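Shelf-stacking robots still slower than staff, supermarket trial finds

Wednesday, August 19, 2026

A robot that restocks shelves in a Pritchard supermarket in Burkau can put out most dry goods without help, but it still takes longer than a person and struggles with soft packaging, according to the firm running the trial.

Mitden, which makes the machine, began work at the store in March. The robot has two arms and runs on a wheeled base between the stockroom and the grocery aisle. It handles 36 product lines, among them pasta, rice, tea and tinned vegetables. Staff still deal with glass jars, eggs and anything chilled.

Harish Singhal, who leads the trial for Mitden, said tins and cardboard boxes were "more or less solved". Plastic film was harder. "A bag of rice changes shape when you pick it up. Spaghetti keeps its shape, but the wrapper is shiny and the camera can lose the edge of it," he said. "If you squeeze too hard you break the pasta, and if you don't squeeze enough the pack turns in the grip."

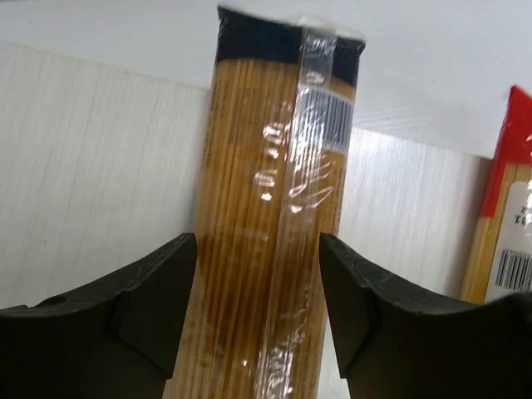 A pack of spaghetti held upright between the gripper's two fingers.

An experienced member of staff fills a bay of dried pasta in 12 minutes. The robot needs more than twice as long, and a worker is called over on most shifts to free a stuck pack or pick up one that has fallen. Mitden says calls for help have dropped since the spring – it would not give a figure.

Ashok Ahuja, the store manager, said the machine was most useful overnight, when the aisles are clear and speed matters less. "It doesn't do the job the way my team does. It won't notice that a label is wrong or that a pack has split," he said. No jobs have been cut during the trial, he added.

A rival firm, Bestness, is testing a similar system meant for the home, where it would put shopping away in kitchen cupboards. The company has said it does not expect to sell it for at least two years.

The Burkau trial has been extended to the end of the year. Mitden plans to add frozen food next, with a second robot due to join the first in the autumn.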